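Worktop Power and Cable Storage, Shared Table, Second Floor
Gallery page, furniture and fittings section

The table was ordered for a room where laptops and chargers come and go all day, so the power had to be in the top and the leads had to be easy to put away.
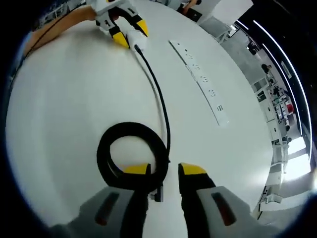
Most leads kept with the table are black, between one and two meters long, and fitted with a molded plug at one end and a small connector at the other. They are stored as loose round coils. Tight figure-eight bundles were tried through August and dropped. The wrap points took a set, and the lead would not lie down when it was next opened out.

The notes below cover the cable, the plug end, the power strip and the top. Dimensions were taken by Fermín Saavedra with a steel tape and are in millimeters unless stated otherwise.

Cable, coiled
Thick flexible lead, laid in loops one on top of another with the middle left open. The opening should be wide enough to put a hand through. If it closes up, the loops are too small and the jacket is under strain. Start from the connector end and feed the slack in from the plug end. Working the other way puts the twist into the part of the lead next to the connector, where it does the most harm.

Cable, running length
One length is left off the coil until the end. Lift it at the plug and let it hang for a second or two. Most of the twist runs out on its own. The last turn goes over the top of the coil and the plug is tucked under it. No tie is needed for storage in a flat tray. For a bag, use one hook-and-loop strap, width 20, closed over three or more loops.

Plug end
White plug on a black lead. The color difference is useful in a drawer, as the plug can be found without lifting the whole coil. Always hold the plug body. Two leads were retired last year with the jacket pulled back from the plug, and both had been yanked out by the cable.

Connector end
Small, black, and easy to lose under the coil. Leave it pointing outward at the near side, clear of the loops. Check the opening for lint before putting the lead away. A wooden toothpick is enough. Metal picks are not to be used.

Power strip
White strip, set flush in the top, with a metal-gray edge standing slightly proud. A row of outlets runs along its length. The strip was supplied by Clukel and the cutout was made by the table shop at Heruvville before delivery. Cutting on site was quoted as well and rejected on account of dust. The raised edge catches crumbs on both long sides – a dry one-inch brush clears it. Do not spray cleaner near the outlets. Put it on the cloth first.

Tabletop
White, chosen mainly so that small dark parts show up on it. Overall length 2488, width 1098. Black jackets leave faint gray rub marks where leads are dragged across the same spot. A damp cloth with dish soap removes them. Melamine sponge also works but dulls the surface after repeated use, and Anqi Meng has asked that it be kept for ink only.

Storage tray
Internal width 311, internal length 746. Takes eight coils in a single layer, plugs all to the same side. A second layer is possible with a sheet of card between, although the lower coils tend to get pulled up with the top ones. Long leads go at the back. Anything over three meters belongs on the wall hooks by the door.

Labels
Paper flags at the plug end, folded over and trimmed square. Printed vinyl was specified at first but slid along the jacket in warm weather. Write the length and the month of last check. Nothing else fits at a readable size.

Revision notes
Tray dimensions corrected – the earlier page gave the outside figures. Strap width changed from 12 to 20. Drawings for the cutout are held by the Wusside office and can be requested by part name. The matching table in the Lu room has the same top but no strip, and the section on outlets does not apply to it.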